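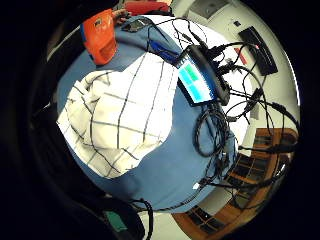 The table from the hand-held gripper's camera, with the checked cloth at left and the tablet at right.

Beca Gittins records cloth-handling demonstrations for Katura, a project that trains arm controllers from movements made by a person holding the gripper. Her current set stands at 2757 episodes. She expects to discard around 300 of them.

"Most of what I throw out is tracking," she said. "The trajectory jumps by a few centimeters between two samples, and a policy will learn that jump if you leave it in."

Katura began with remote control. An operator drove the arm with a leader device and watched it from the side. Gittins found the method accurate but slow on fabric, where the operator has to correct the grasp constantly. With the gripper in the hand, a fold takes a person a few seconds.

The cost is that a wrist moves in ways the arm can't follow. Iestyn Griffiths, who maintains the replay software, checks every path against the arm's joint limits before it enters the set. "People roll the wrist past what the arm can reach," he said. "We flag it, and the demonstrator does it again at a lower angle." 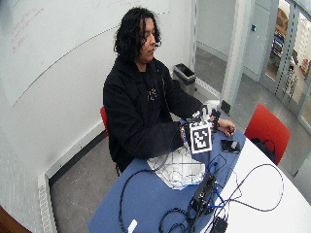

A white handheld device with its square black-and-white marker card, held at the edge of the table.

Recording runs at 30 samples per second. Gittins asks new demonstrators to keep their elbows off the table and pause before closing the fingers – a habit that takes most of them a morning to pick up.

She has not dropped remote control entirely. "For insertion tasks I still want the real arm in the loop," she said. "Cloth forgives a few millimeters. A plug doesn't."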